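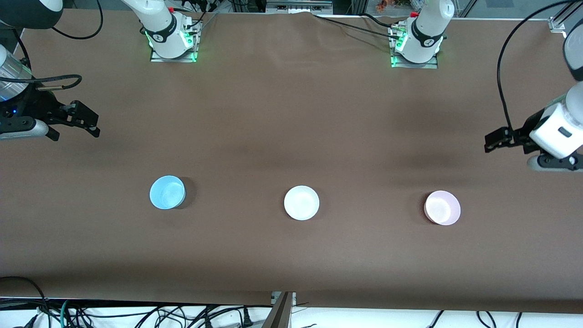 Two-Arm Bowl Stacking: Project Report

Thursday, November 9, 2023
By the Clasden workshop student group

We set out in June to get two arms to stack bowls on a shared bench in the Trondivmont workshop. The proposal said 500 practice runs would be enough. I doubted that then and I doubt it more now.

The task uses three bowls — blue, white and pink — set in a row on brown paper. We taped the paper down ourselves and it still wrinkles. Either arm can reach the middle bowl, so most of our arguments were over which one should go first. We gave it to the right arm and never tested the other order properly.

Our best session was 30 stacks out of 50 tries. That sounds decent until you read the log: a person had straightened the row before every try. With the bowls shifted 2 inches, the score fell to around half of that. I would not call this learning. It looks a lot like memorizing a table.

Wiring took longer than the code did. Cables still run across the floor, and the cable plan in our proposal was never carried out.

Next term: random bowl positions, and no straightening by hand.

12 shares | 4 comments

Related
Fendulix gripper pads: worth the trouble?
Dow bench booking rules
Clasden group parts list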